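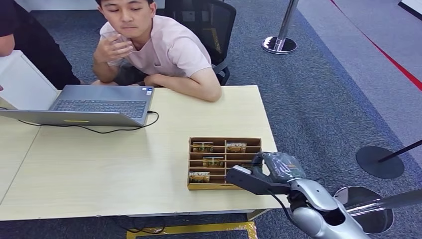 Kerubo Swai asked after the last session why her notes from week one were four pages long and still no help when she sat down to write the summary. She had copied nearly everything. Several of you wrote something similar on the feedback slips, so this handout goes over note-taking again before we move on to outlining.

Study Skills, Handout 6
Taking notes from a spoken talk
Instructor: Birdie Fitzsimmons

1. What notes are for

Notes are something you will read later, usually when you have forgotten most of the talk. Write them for that reader. If a line only makes sense while the speaker is still talking, it needs a few more words.

Copying every sentence keeps the hand busy and leaves little room for deciding what matters. Most people speak much faster than they can write or type, so you will lose parts of the talk whatever you do. Choose which parts.

2. Setting up the page

Put the topic and the speaker's name at the top. Draw a line down the page so that the left column takes up a third of the width. Notes go in the right column. Leave the left one blank during the talk.

At the bottom, keep space for a summary of 2 or 3 sentences.

If you type, use a table with two columns, or leave a blank line after each point and add your questions there later. Turn off message alerts.

3. During the talk

Listen for signals. "The main reason," "on the other hand" and "to go back to" all tell you where you are in the talk. Start a new line when you hear one.

Write down terms and their meanings, names, dates, and any figure the speaker repeats. Write one case for each general point, even when three are given.

Use short forms, but keep them the same from week to week:

w/ — with
b/c — because
→ — leads to
? — check this
ex — example

When you miss something, leave a gap and put a question mark in it. Do not stop to work it out. You can ask a neighbor or check the recording afterward.

4. After the talk

Go back to the page the same day if you can. Fill the gaps first. Then use the left column to write a question for each block of notes, one that the block answers. Cover the right column and try to answer out loud. Where you can't, mark the block and read it again the next day.

Write the summary last and without looking at the notes. Peninah Were's summary of the Muli reading was 17 words long and covered the whole argument. It is posted with the week two materials if you want to see how she did it.

5. Common problems

Notes too long: limit yourself to one page per talk for the next two sessions. Write larger if that helps.

Notes too short: you are probably waiting for the speaker to say something important. Write a line at every change of topic, important or not.

Can't read it later: go over unclear words right after the talk, while you still remember them.

Work for next time

Listen to the Andico talk once, without pausing. Take notes in the two-column layout, add your questions, and write the summary. Bring the page to Room 308 on 7th February. You will swap with a partner, who will try to explain the talk back to you from your notes alone.

Diễm Vương and Amancay Ulloa missed the layout practice and should read section 2 twice before starting.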